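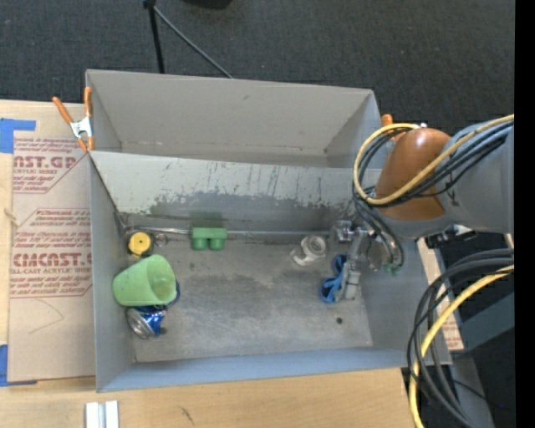
The grey bin on the table, with the clamps on.

The Bin
By Paloma Boateng
July

Ximena had wanted to throw the bin away since the move. It took up a third of the table and it was scratched all along the middle, where the paint had been scraped off the divider. Her aunt wouldn't hear of it. Latrice had brought it home from Berkov the year the workshop closed, and she said it was a good bin.

"It's a bin for small things," she said. "Small things have to go somewhere."

So the small things went in the front. The back part she kept clear. Ximena asked what it was for and Latrice said it was for when she found something that mattered.

By the summer Latrice was in the hospital at Skonach with her hip, and Ximena had the flat to herself for the first time. She was supposed to be getting it ready. The rugs had to come up in the hall and the bathroom needed a rail. Sunita from downstairs came up in the evenings to help, and on the second evening she stood by the table and looked into the bin.

"What is all this?"

"Her things."

"That's a cup."

"I know it's a cup."

It was a light green plastic cup and it was lying on its side. Sunita set it upright, then seemed to think better of it and laid it back down the way it had been.

"My brother had a cup like that," she said. "From a picnic set. There were never enough of them."

Ximena said her aunt had never been on a picnic in her life. She said it quickly, and then she wasn't sure. Latrice had lived 14 years in Quintanilla before anybody in the family heard from her again. There could have been any number of picnics.

They took up the hall rug and rolled it, and Sunita held the end while Ximena tied it with string. There was a coin under it and a hair grip. Sunita put both of them on the corner of the table.

"Should they go in?"

"No," said Ximena. "Those are just lost."

When Sunita had gone she made some toast and ate it standing up. She picked up the ring. It was a plain little metal thing, too small for any finger in the family, and it had been under the thin silver rod for as long as she could remember. As a child she had been allowed to look in the bin but not to move anything. She remembered the yellow face of the little round one in the corner, and how she had believed it was a clock that had stopped. She used to ask what time it had stopped at. Latrice always gave her a different answer.

She put the ring back under the rod. It took her two goes to get it to lie flat.

The visiting hours at Skonach were from two until four. Latrice was sitting up with her glasses on and a newspaper she hadn't opened. She wanted to know about the rail. Ximena told her the man from Brivine had come and drilled one hole in the wrong place and filled it. She wanted to know about the hall, and Ximena told her about the coin.

"And the bin?"

"It's where it was."

"Have you still got the clamps on?"

"Yes."

"Only the orange ones. Don't put the others on, they slip."

Ximena said she hadn't touched the clamps. Her aunt nodded and looked at the woman in the next bed, who was asleep with her mouth open.

"The green piece," Latrice said. "With the two round bits on it. Is that still there?"

"It's up against the rod."

"Li-hua gave me that. We had a room over a shop and one burner. She was mending something of the landlord's and that was left over when she'd finished, and it worked just as well without. She laughed so much she had to sit down on the floor."

Ximena had never heard of anyone called Li-hua Sin, though that was the full name when she asked for it. She asked where she was now.

"I don't know," said Latrice. "I owed her 300 and I never sent it. Then it was too late to send it without a letter, and I couldn't write the letter."

A nurse came round with the tea. Latrice took hers without sugar and complained about the cup.

On the bus Ximena thought about the letter. She thought she could probably write it herself, if there was an address. She got in at half past five, washed her hands and went over to the table. She lifted the green piece out from the front of the bin and stood there holding it over the back part. Then she put it down where it had been and went to look for some paper.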